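Small Things on the White Table

Household tips from Stammont, February 2026

In our home there is one white table where everything lands. Somebody comes in from the store, somebody charges a phone, a child finishes a drink, and in the evening the table is full. I have tried several systems for this and I will write down what stayed with us.

First I do the cables, before any cloth or water. A power strip on a table is useful, I know it, we also do it when we work there. But it must have its own place. I keep ours at the back left corner, with the free sockets turned away from where we pour drinks. When I wipe the table, I pull the plug from the wall first and I move the strip to a chair. I never wipe around a strip which is connected. If the housing of the strip is dirty, a dry cloth is enough, and for the narrow places I use an old soft toothbrush, also dry.

The cord should lie in one wide loop. Do not wind it tight around the strip, it damages the cord near the end with time. For storing, I make 2 big loops and close them with a piece of ribbon. The ties from bread bags are too thin for this, they cut into the plastic.

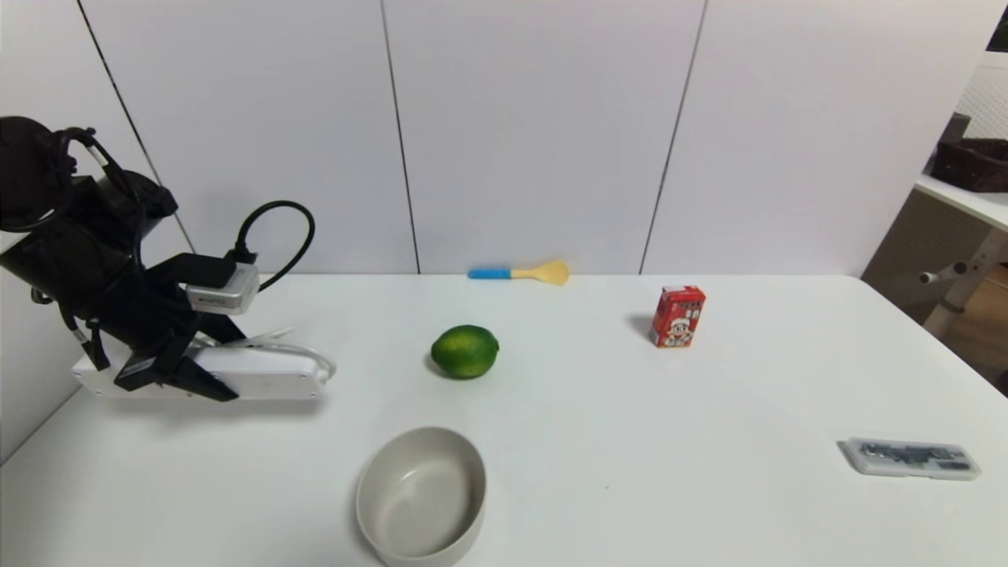
FOOD AND DRINK LEFT OUT

A green lime, a spoon with a blue handle and a small red juice box, together with a power strip, is a very usual collection for a table like this. Each of them goes to another place, so I take them in order.

Fruit goes first. A whole lime can stay in a bowl for some days, but it becomes hard and gives little juice. In the refrigerator, in a closed bag, ours stay good for 2 weeks and often longer. If the lime is already hard, roll it under your hand with some pressure before you cut it. A cut lime I put with the cut side down on a saucer and I use it the next day.

Then the juice box. Lift it by the corners and do not squeeze it in the middle, or the juice comes up through the straw. If it is open and half full, pour the rest in a glass for the child or pour it out. A sticky ring on a white table comes off with warm water and one drop of dish soap. Leave the wet cloth on it for 3 minutes and then wipe.

Plastic spoons I wash by hand in warm water. Yellow or white plastic takes color from tomato sauce and curry. A paste from baking soda and water helps if you do it the same evening. After some days it helps only a little.

FOR THE TABLE ITSELF

White shows everything, but it also cleans easily. No scouring powder, please. I used it once in our old apartment in Brevstead and the shine never came back on that spot. Pen marks go away with a little rubbing alcohol on cotton. Try it under the edge first, and dry the table well before the power strip returns to its corner.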